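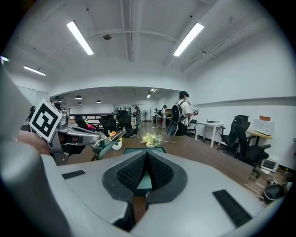
Setup and Repair of the Uloter Hand-Held Gripper Pair

Final project report, Ornham Technical College
Tarun Shakya, Mercy Kombo
Project supervisor: Thérèse Lévesque

1. Background

The Uloter pair was handed to us in February with two known faults. The left unit did not close fully, and the opening width recorded for the right unit drifted during a session. Both units were still in use, but recordings from the left one were being discarded often enough that the lab had started working with one hand only. Our task was to bring both units back to specification, write a setup procedure that a new student could follow, and set a maintenance interval.

The units are mechanically the same except for the handle, which is mirrored. Each has a molded housing, a trigger in the handle, a jointed metal linkage driven by the trigger through a short cable, and two fingers. A wide-angle camera is fixed to the housing and looks out over the fingers. A square marker is attached to each unit so that the other unit's camera can find it. Neither unit has a motor. The opening width is not measured by a sensor; it is worked out afterward from the camera image, so play in the linkage or a shifted finger shows up as an error in the data.

The previous group's notes consisted of one page by Archana Bajpai on changing the trigger cable. We found it accurate and have kept it as the base of section 4.2.

2. Condition on arrival

2.1 Left unit

The fingers stopped short of contact when the trigger was fully pulled. With the housing open, the cable was found to have stretched and one strand had broken at the lower clamp. The clamp screw had been tightened directly onto the cable with no ferrule. The return spring was in good order.

One finger pad had started to peel at the leading edge. Old adhesive was left under it from an earlier repair, which held the pad slightly proud of the finger.

2.2 Right unit

The fingers closed fully and released cleanly. The drift was traced to the pivot at the base of the linkage, where the shoulder screw had backed out. With the screw loose, the whole linkage could be rocked sideways by hand. Thread locker had been used on the other pivots but there was no trace of it on this one.

We first suspected the camera mount and spent most of a week on it. The mount was removed, cleaned and refitted, and the drift did not change. This should have been ruled out in a few minutes by holding the fingers still and pushing on the camera while watching the live image. The test is now the first line of the fault table in section 6.

2.3 Markers

Both markers were printed on paper and held with clear tape. The tape reflected the overhead lights at some angles and detection was lost when it did. The right unit's marker had also been replaced with one of a slightly different size, and the tracking software had not been told.

3. Parts and materials

Trigger cable, steel, cut from a reel held in the lab
Crimp ferrules to suit
Shoulder screws, supplied by Binalex as part of the spare linkage kit
Medium-strength thread locker
Replacement finger pads
Double-sided adhesive sheet for the pads
Matte adhesive vinyl for the markers
Lens tissue and isopropyl alcohol

The Binalex kit also includes bushings. We did not fit them. The existing bushings showed no wear that we could measure and pressing them out risks cracking the housing boss.

4. Repair work

4.1 Opening the housing

Disconnect the camera cable before anything else. It runs under the upper half of the housing and is short; lifting the shell with the cable still attached pulls on the connector. Remove the screws, starting at the handle and working forward, and lay the unit on its back on a cloth. The return spring is under light load and will come off its post if the trigger is pulled with the shell open.

4.2 Trigger cable

Cut the new cable 12 mm longer than the finished length. Crimp a ferrule at the trigger end and thread the cable through the guide with no twist. Fit the second ferrule at the clamp, pull the trigger to its stop, close the fingers by hand and tighten the clamp screw onto the ferrule. Trim the excess.

Work the trigger 40 times and check the closed position again. A new cable always beds in a little. On the left unit the fingers no longer met after this step, and the clamp was reset once. After a second run of the same length there was no further change.

Archana's page asks for the cable to be set with the trigger at half travel. We tried both methods. Setting at the stop gave a more repeatable closed position, and it is the method we recommend.

4.3 Linkage pivots

All pivot screws on both units were removed one at a time, degreased, coated with thread locker and refitted. They are tightened until side play disappears and no further. The linkage must still fall open under the return spring from any position. If it sticks partway, back the screw off slightly before the thread locker sets.

The units were left overnight before being used.

4.4 Finger pads

The peeling pad was removed along with its partner on the same unit, so that both have the same thickness. Residue was cleaned off with alcohol and a plastic scraper. The metal scraper in the bench drawer should not be used here; it marked the finger on our first attempt, and the mark had to be sanded out.

New pads were pressed on and held under a clamp for 30 minutes. The edges were then checked by sliding a strip of paper along them.

4.5 Markers

New markers were printed on matte vinyl, both at the size given in the configuration file, and applied with no tape on top. The flat area they sit on was cleaned first. We measured the printed edge with calipers before fitting. The office printer scales pages to fit by default, and this is the likely source of the odd-sized marker.

5. Setup procedure

The following is carried out before each recording session. It is written for two people but can be done by one.

a) Look over both units for loose screws, lifted pads and damage to the markers.
b) Wipe the lenses with lens tissue. Do not use the alcohol on them.
c) Connect both cameras and confirm that each image is live and assigned to the correct hand. The software swaps them if the right unit is plugged in first.
d) With the trigger released, check that the fingers open to the stop. With it pulled, check that they meet along the full length of the pads.
e) Rock each linkage sideways with light finger pressure. There should be no movement in the image.
f) Stand at the work table, hold both units out over it and turn each one slowly through the range that the task will need. The software should report the markers throughout. If one drops out in the same position every time, look for glare on it.
g) Record one opening and closing of each unit. This clip is used to set the open and closed limits for the session and must not be skipped, even if the units have not been touched since the day before.

Ritu Chaturvedi, who had not used the equipment before, followed a draft of this list on a Thursday afternoon while we watched without helping. She stopped at step c), which at that point did not mention the plug order, and at step e), where she pushed hard enough to flex the housing. Both steps were reworded. She also asked how to tell left from right with the units lying on the table. The handles are now labeled on the inside face.

6. Fault table

Opening width drifts: hold the fingers still and push on the camera. If the image moves, tighten the mount. If it does not, check the base pivot.
Fingers do not meet: check the ferrule at the clamp, then the cable for broken strands, then the pads for old adhesive underneath.
Fingers slow to open: pivot screw too tight, or spring off its post.
Marker lost at some angles: glare, dirt or a lifted corner.
Marker found but distance wrong: printed size does not match the configuration file.
Image freezes when the unit is turned: camera connector not fully seated.

7. Maintenance interval

Pivots and cable are to be inspected after every 6 sessions. The pads are replaced when an edge lifts or when the texture is worn smooth, always as a pair. Each inspection is entered in the log kept with the spare parts in the Olivares workshop, with the unit, the finding and the initials of the person who did it. An entry is made even when nothing is found.

The interval is a judgment. We have no record of when the base pivot screw began to loosen, and the left cable may have been failing for some time. If the first few inspections show no change, the interval can be extended.

8. Results and remaining work

After repair, both units close fully and the recorded closed position stays within the limit set by the lab over a full session. Side play cannot be felt on either linkage. Two-handed recording has resumed.

Three points are open. The cable guide in the left handle has a rough edge that will wear the new cable; it was smoothed with fine abrasive paper but should be replaced. The swapping of camera images is a software fault and has been passed to Thérèse Lévesque along with the steps that reproduce it. Finally, the handle screws thread directly into plastic. They still hold, but they will not stand many more openings, and threaded inserts should be fitted the next time a shell is off.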